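July 2022
Notebook, demo collection, cabinet task (Revanar)

Started late, lights in the bay took a while to sort. Azucena had the handheld grippers charged and the map already made so we went straight in.

Task as written on the sheet: take the towel off the cabinet shelf, put it on the white table, open fingers, back off. Later variants swap the towel for a bottle or a book. Policy trained on Nurnell first, then we see if it's worth the bigger model.

Where we are
Target for this task is 500 demos. Total across all tasks stood at 3,262 this morning, before filtering. Expect to lose a fair few from the January lot, the timestamps on those still drift and I don't trust the finger width either.

Calibration
Gripper width: close fully, open fully, twice, slowly, at the start of every session. Lourenço skipped it on his first go and the whole batch had to be redone. Not blaming, I'd not put it on the sheet. It's on the sheet now.
Both finger tags must be seen for the full sweep. If the thumb strap gets over the left tag the width goes to nonsense and you won't know untill you process.
Foam pads: left one was coming away at the bottom, reglued. Check before next session.

Technique notes
Azucena's demos are much smoother than mine. She slows down in the last bit before contact, I tend to lunge. Lunging looks fine in playback but the arm can't follow it, the controller clips the speed and arrives late, then closes on air. So: slow approach, short pause, close, short pause, lift.
Don't twist the wrist past what the arm can do. Easy to forget when you're holding the thing yourself. Rondonuwu (reachability script) flagged 40 of last session's demos for exactly this, all mine or Lourenço's.
Keep your other hand out of view. Don't talk to people over your shoulder mid demo, the gripper wanders.
Vary where you start from. Left, right, high, low, a step back. We had far too many starting dead centre and the policy just sat there when the arm was off to one side.

Remote control comparison
Tried the same towel pick with the leader arm for a bit. Slower, and the towel kept slipping as you can't feel how hard you're squeezing. Good point: every demo is reachable by definition. Bad point: I was worn out very quickly. Lourenço is better at it than me and wants to do the door task that way, small handles, fair enough. Try both and compare.

Towel
Grab the folded edge. If you go in from the top you only get the upper layer and it unfolds on the way up. Azucena pinches front left and pulls slightly toward herself before lifting, which works every time for her and about half the time for me. Refold between demos, not too neat.

Layout for the session
Towel front left of the shelf, bottles behind it, lidded cup in the middle, books upright on the right. Cup is the risky one, go round it. Doors below stay shut for this task. Cables on the floor in front need taping down, I nearly went over.

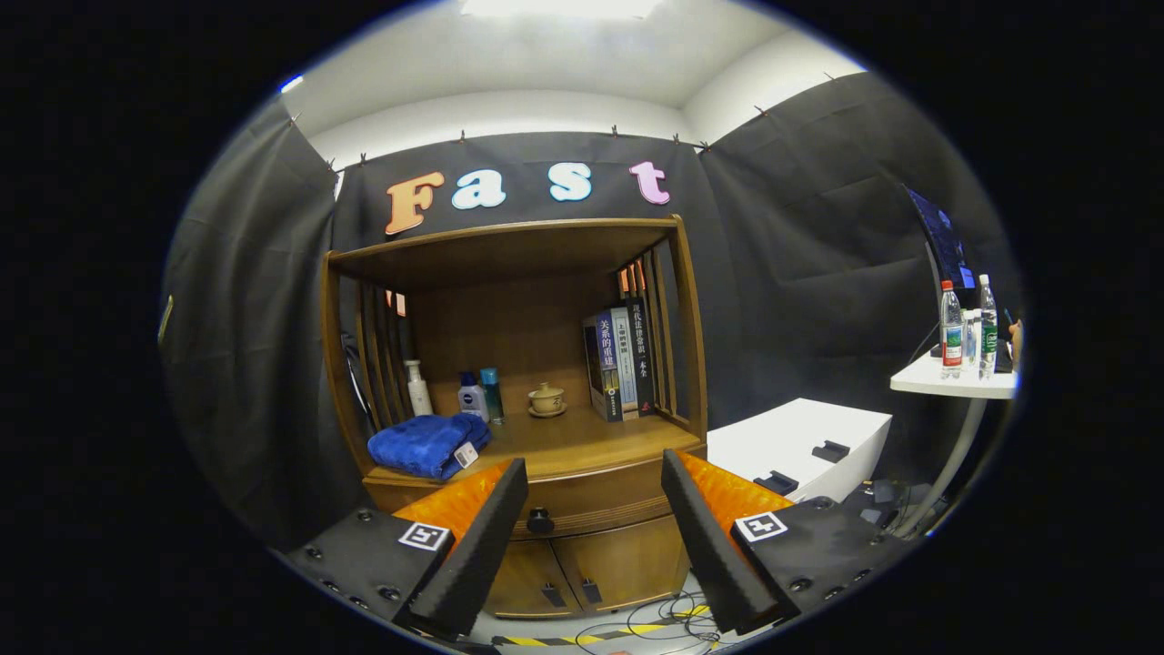
To do
- tape cables!!
- reprocess the flagged demos, drop the ones that still fail
- ask Bistico about spare foam, the last sheet was too stiff
- Lourenço: 4 practice runs on the leader arm before anything counts
- move the towel start position around more, right side of the shelf as well
- check disk space, copying was slow again
- Azucena to write up her pinch for the sheet, one paragraph will do

Stopped when the second battery went. Carry on with the bottle variant next, same calibraton first.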